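The Table from Stondlow

The table came down from Stondlow in the back of a hired ute, wrapped in two doonas and a tarp. My aunt had wanted $400 for it. I gave her $100 and a promise to clear the gutters, and she took both.

It was too long for the flat. We had to stand it on end to get it past the bathroom, and my brother took some paint off the door frame and said it was like that already. Once it was down it filled the kitchen from the fridge to the window. You had to turn sideways to get to the kettle.

I rang my mother that night and told her it had arrived.

"Has it still got the burn?" she said.

I said I hadn't looked. She said it was at the window end, where my grandfather put the iron down in the year they moved to Clustisley, and that he'd sanded it for a whole weekend and never got it out.

After we hung up I cleared off the mail and the fruit and wiped the top over with a cloth. Then I got down low with my chin near the wood, the way you check a shelf for dust.

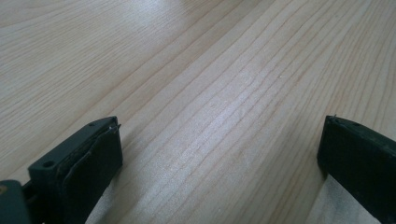 The grain, with the light on it.

I couldn't find a burn. There were the long lines going away from me, close together and then wider apart, some of them dark and some I could hardly make out. I ran my hand up one side and back down the other. I tried it again with the lamp off.

In the morning I rang my aunt. She was out feeding the chooks and took a while to come to the phone.

"That's not Dad's table," she said. "Dad's table went to the Paredes place when they sold up. I got yours at a clearing sale. Fifty dollars."

"Mum thinks it's Dad's."

"Well," she said. "Are you coming to do the gutters?"

I told her September. Then I put the fruit back and sat down at the window end with my toast.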